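Cell notebook – Ollano bench
August 2025
Written up by Aaliyah, corrections welcome in the margin

Right, the handling rules. Version 7 of the sheet went up by the cell door this morning and I'm really pleased with it, because for once it fits on one side of A4 and people can read it without their glasses. The old one had grown to 18 rules, three of which disagreed with each other about who is allowed to clear a fault. I've kept the wording here so we have it in one place.

Rule one: power lead out of any computer before the arm goes near it, and the lead goes on the hook where everybody can see it. A switch in the off position doesn't count. I know some of us have been relying on the switch.

Rule two: power supplies stay shut. We move them whole, we read the label, we don't open the casing, and the arm doesn't get to try either. If a job needs the inside of one, it isn't our job.

Rule three: processors are held by two opposite edges, never across the lid and never by the contacts underneath. Same for people as for the gripper! Dumow's old fingertips were fine for this but they did want checking for burrs, so please run a cotton bud along them at the start of a shift. If it snags, change the tip and write it down.

Rule four: practise on the plate before the real board. I can't say enough good things about the plate. You can get an approach angle badly wrong on it and the cost is a scuff on some grey plastic – try that on a live socket and you're bending contacts back with a needle all afternoon.

Rule five: slow speed for any new move until it has run clean 500 times on the plate. We're at 989 for the chip pick and I'd happily call that one settled. The memory module insert is nowhere near, so it stays slow.

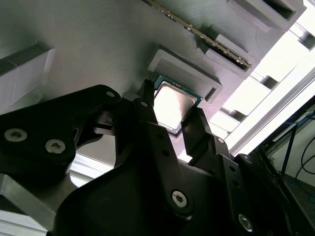
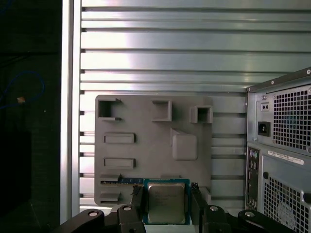
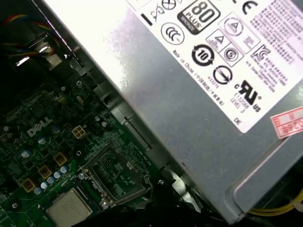
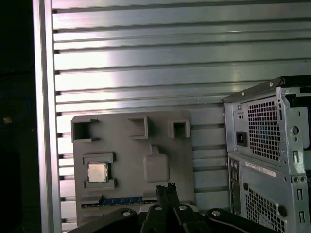 Do-yoon Song has read the sheet and disagrees with me on rule five. The number is doing too much work, in Do-yoon's view: a move that has run clean 500 times from the same starting point has only been tested from one starting point, and the rule ought to ask for a spread of positions and both operators' set-ups before anybody lifts the speed limit. Do-yoon would also like the count to go back to zero after a fingertip change, since a new tip sits a hair differently and the grip force was tuned on the old one.

I grumbled for a bit and then went and looked at the log. Most of the chip pick runs were started from the same two positions, so fair enough. The reset after a tip change I'm less sure of. It would mean we never finish anything in a busy month, and back in January we changed tips so often that the counter would have lived at nothing. Perhaps a short recheck would do it, with the full count only if the recheck shows a miss. I've pencilled that in and left a gap for the number.

Things the sheet still doesn't cover:

Wrist straps. The old sheet said "where appropriate", which is no use to anyone. I'd like straps on for every hand that touches a board, practice parts included, so the habit is the same all day.

Loose cables inside a case. Kiss wrote in their visit notes that wires near the approach path should be tied back before the run, and I agree, but we need to say who does it and who looks afterwards. Two different people, I'd suggest.

Stopping. Anyone can press stop, at any time, and doesn't have to explain themselves first. It was in version 4 and somehow fell out. It's going back in at the top, in the biggest type that will fit.

Fault clearing is now simple: whoever started the run clears the fault, with the arm stopped and the key in their pocket. If they've gone to lunch, it waits.

I do love how much calmer the bench feels with this stuff written down. The Clisitz people want a copy for their own cell, which is lovely, but I'd like rule five sorted before it leaves the building.

To do: redraft rule five with Do-yoon, order cotton buds, take down the version 6 sheet that's still on the inside of the cupboard door.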